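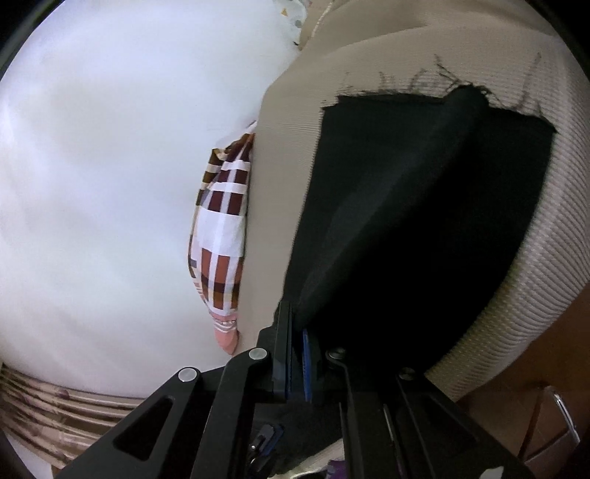 Frayed edges on dark scraps

Black cloth sheds. Do it before it goes in the scrap bin, not after.

- Snip the long loose threads first, dont pull them. Pulling runs the weave.
- Zigzag the raw edge, or pinking shears if you're in a hurry.
- Keep black away from beige ribbed knits - lint sits in the ribs forever. Tape roller, 2 passes, go along the ribs.
- Wash darks seperate, always.

Next up: sorting buttons.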